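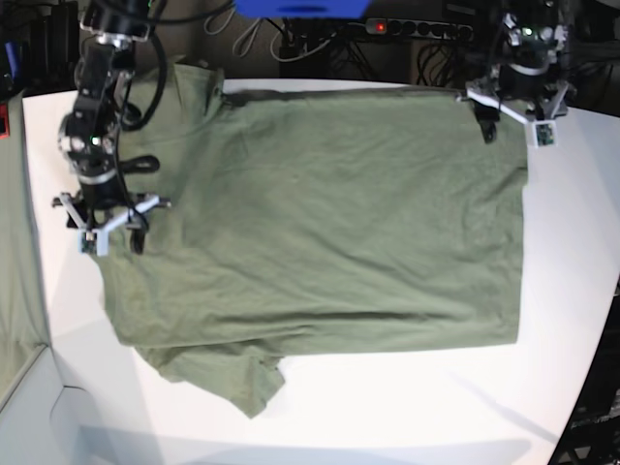

A green T-shirt spread out on a white table, partway to a neat rectangle.

If your dresser drawers look anything like mine, you'll want to hear about this one - Motaung is getting a free folding morning! The Stasel clothing swap opens its doors this Sunday, and for the first time there's a folding table where anybody can stop and learn how to get a plain T-shirt flat, squared off and small enough to stand up in a drawer.

I went by last week to try it, and I'll admit my sleeves gave me trouble. The trick they teach is to smooth the shirt out from the middle with your palms, bring the sides in so the edges run straight, and only then deal with whatever is still hanging out at the bottom. Soft cotton wants to wrinkle the second you let go of it, so you keep smoothing as you go (my third try was the first one I'd show my mother).

The swap took in 3,858 pieces of clothing last year, and 600 of those were T-shirts, which is a lot of folding. This time 105 families have signed up to bring bags, and each one can take home as much as it drops off.

Doors open at 9 a.m. in the Vokilley building, side entrance, and the folding table runs until noon. Bring up to 5 shirts of your own to practice on - clean ones, please. Parking is free in the back lot.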